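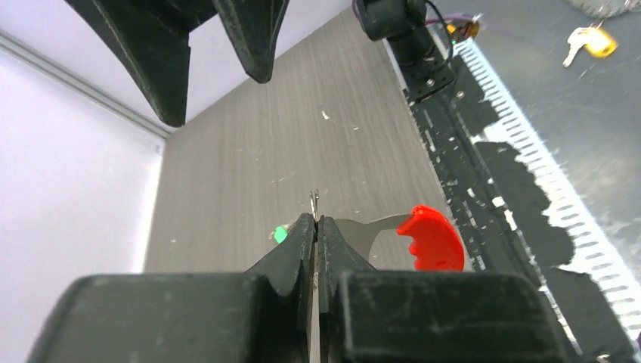 4.2 Setting up the Trilside seating display

Assemble the seating display before the tables are dressed and before flowers arrive. The base needs a level surface. A gray-brown tabletop with a fine wood-like grain, as shown, suits the ivory and white card sets; turn the display so that the rows of cards run across the grain.

1. Unfold both base rails and lock the hinges.
2. Slide the seven card shelves into the slots, lowest first.
3. Fit the header panel with the couple's names facing the entrance.
4. Sort the cards by last name, then load from the top left. A full display holds 76 cards.
5. Check each card against the final guest list – table number first, then meal mark.

Note: For larger receptions, join a second display with connector 1141. Restart the alphabet on the left-hand unit.

Caution: Keep lit candles off the display table. The shelves will warp.

Caution: Outdoors, fit the wind bar (part 1073) before loading any cards.

We use cookies to remember your language and region. Accept / Manage settings

Comments (2)

Preben Stougaard: Step 2 should mention that the shelves only go in with the lip facing forward. I had to take out four of them and start over.

bermudez_events: Does the wind bar fit the older Drivau base? Ours has round slots.

Contact Jenmont Support | © Jenmont Event Supplies | Back to top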